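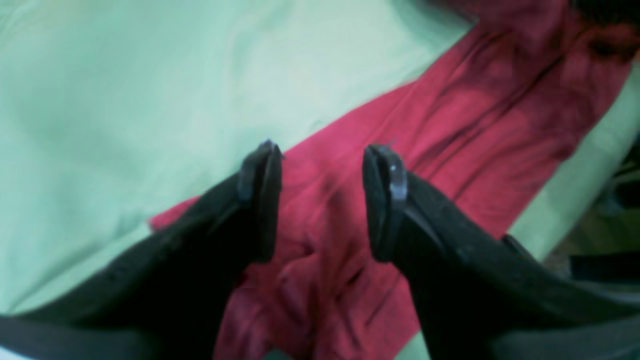

From: Sawsan Semaan
Date: April 9, 2026
Subject: Re: Surkness outfall consent

On the Surkness consent, one of the Wolleston members wrote:

> Does the 50 mg/l limit cover storm discharges as well?
> I couldn't find it in the December draft.

No. The limit is in section 3 and applies to treated effluent only. Storm discharges come under section 16, which sets a duration and no concentration. Our reply should ask for both – a short spill can still carry a heavy load into the Tapia.

The draft also leaves out the 2 monitoring points below the weir. I have marked the gap in the copy on the Petusum page. Please send wording changes to me directly, with the paragraph number, and keep the list for points of substance.

Sawsan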